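Progress report to the Ravolden fund, April
Gravthorpe Play Library, household and soft toy lending

We've had a really good stretch, and most of it is down to the new white table. It wipes clean in seconds and gives us one place to look over everything before it goes on the shelf. The catalog now stands at 118 items, up from 63 when we last wrote, and 15 more are waiting for tags.

The pretend tea sets are the big hit! Families can borrow a plate, a mug and a soft toy guest together, and the sets go out again almost as soon as they come back. Harahap Hall has asked for a shelf of its own, and we'd love to say yes. 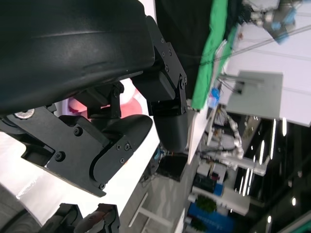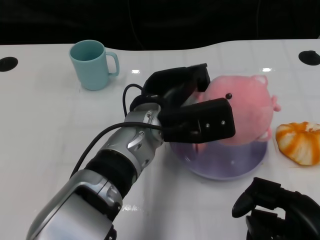
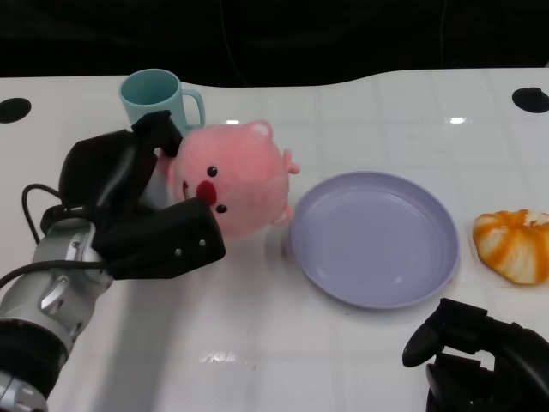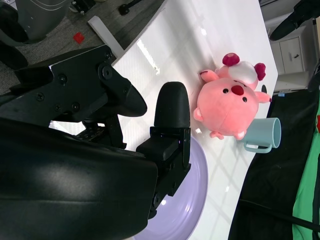

At the white table, with the pink plush.

The plush is a favorite with the smallest borrowers, and the lavender plate and the light blue-green mug go out with it as the Tunum set. We've kept each set to a few pieces so it fits in one drawstring bag and gets checked back in quickly at the desk.

Spending to date is $3507, mostly shelving, bags and the table. We still need to buy bins for the soft toys and print the new care cards (washing instructions on one side, the list of pieces on the other). Both should be done before summer hours begin, and the shelf at Harahap Hall is next after that.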